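How to get your showroom staff ready for a tidying robot (what worked for us at Trikmont)

I run the floor at Trikmont, a furniture showroom with 14 room sets, and for years closing time meant an hour of putting things back. Customers pick up a book, carry it through three living rooms and leave it on a bed. I don't blame them, I do it too! But it's dull work at the end of a long shift, and when the owners bought the Comeo system to do part of it, I got the job of setting it up.

I'm no engineer. If you've got a similar rollout coming, this is the order I'd do it in.

1. Write down what closing really involves

Before you touch any software, work a full week of closings yourself with a notepad. Our official checklist had 9 items on it. My notepad had 29. Straightening rugs, checking under beds for coffee cups, turning the vases so the good side faces out... all of it was in people's heads.

2. Split the list with the crew in the room

Print it big, stick it on the break room wall and let people mark what they'd love to hand over and what they want to keep. My guess was that they'd keep the styling and give away the lifting, and I was half right. A few of them like the quiet floor sweep at night and asked to hold on to it, so we let them. Settle the hours question at this meeting too. Ours went from an hour of closing to half an hour, and the other half went into paid time for restyling the sets. Get that in writing before launch.

3. Build your rooms in the simulator

Comeo comes with a planning tool where you lay out each set and run the routes before anything moves on the real floor. We used the Katex object library for the props and imported our shelving from the Van Beek catalog files. All told we placed 333 objects, and yes, my eyes hurt.

Go for clutter. A bare room will pass every test and teach you nothing. Put magazines flat on top of a low shelf, stand a vase in a compartment underneath, let a row of books lean the way real ones do.

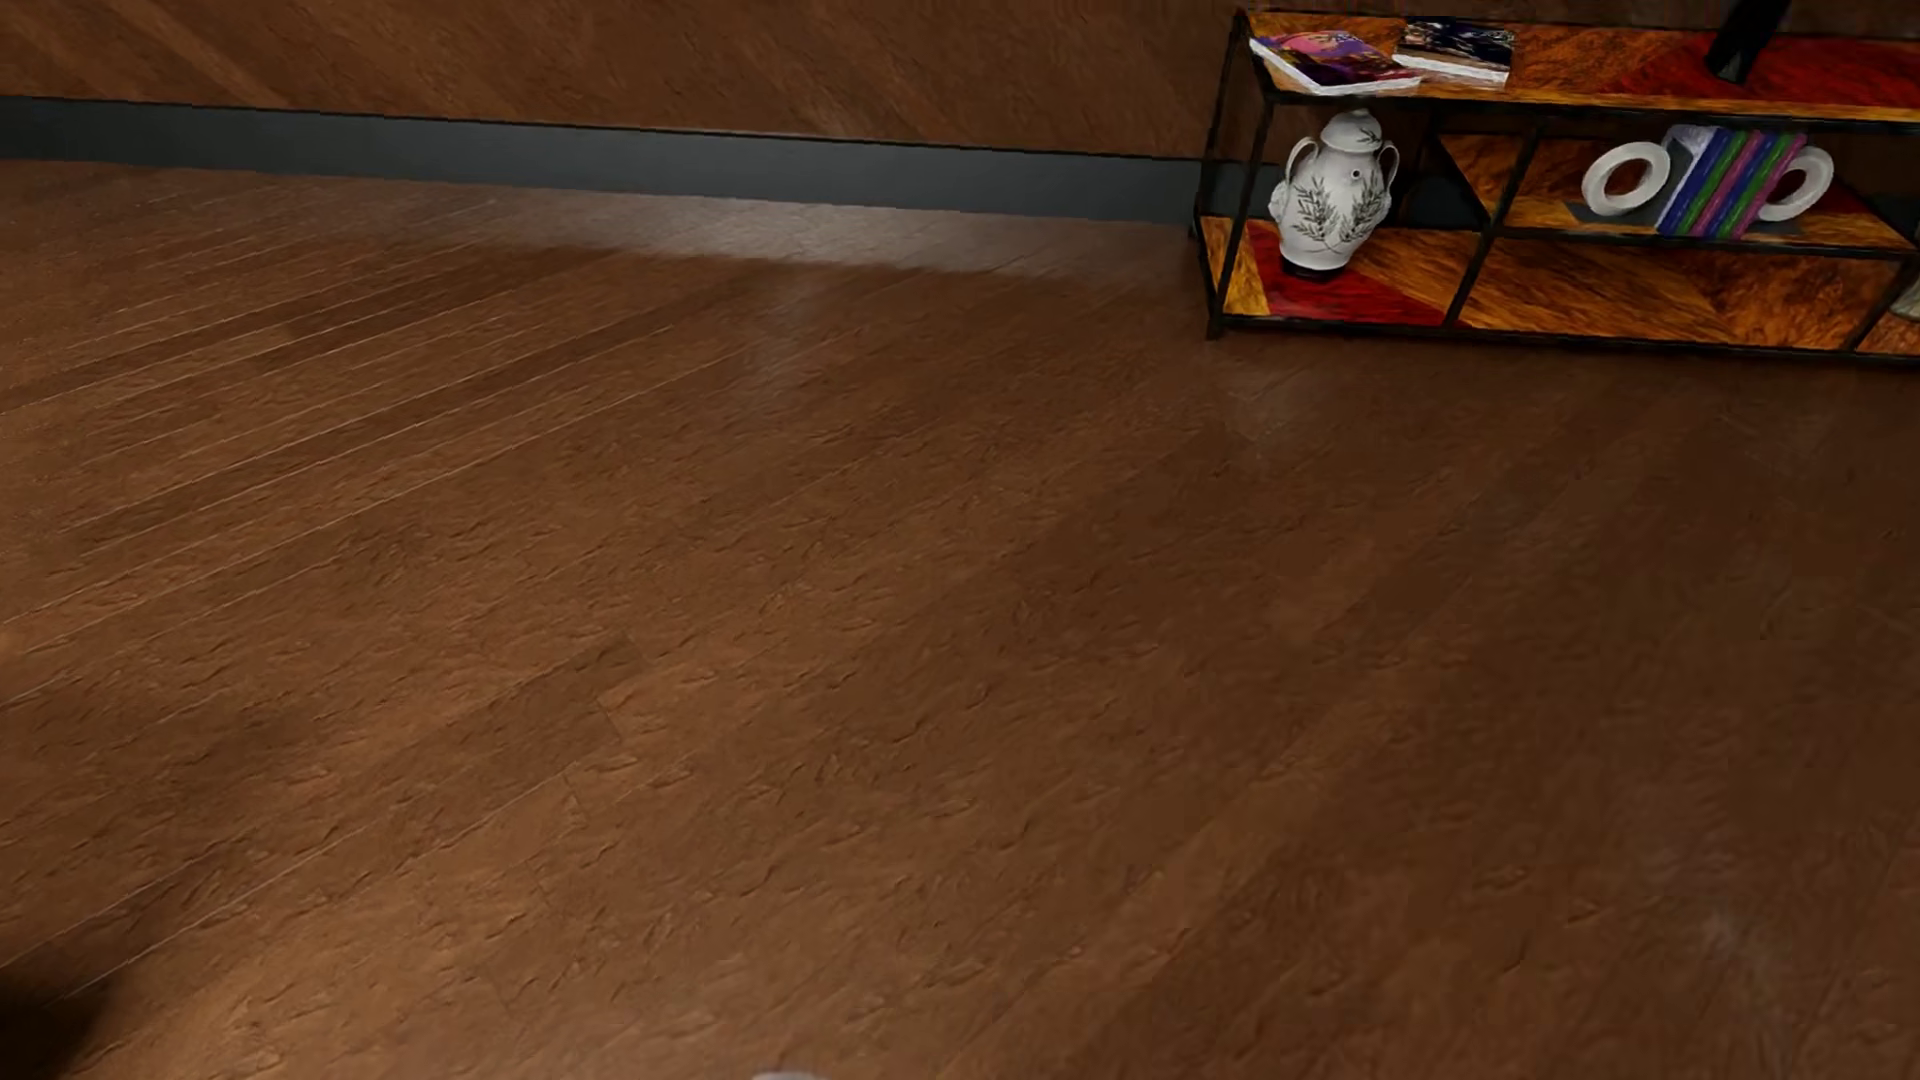
Get the people who close each set to check it on screen, too. They caught things I'd never have spotted, like which shelf customers always dump stuff on, and it was the first time the project felt like theirs as well as mine.

4. Start with one set and a person nearby

Run a single room for two weeks, starting at 7 p.m. with someone from the crew on the floor. Give that person the right to stop the run for any reason, no form to fill in. Keep a paper log by the register and read it every morning.

5. Go back to the list

Take the sheet off the break room wall after a month and mark it up again. Four of our items have moved back to people so far, and the rugs are still being argued over.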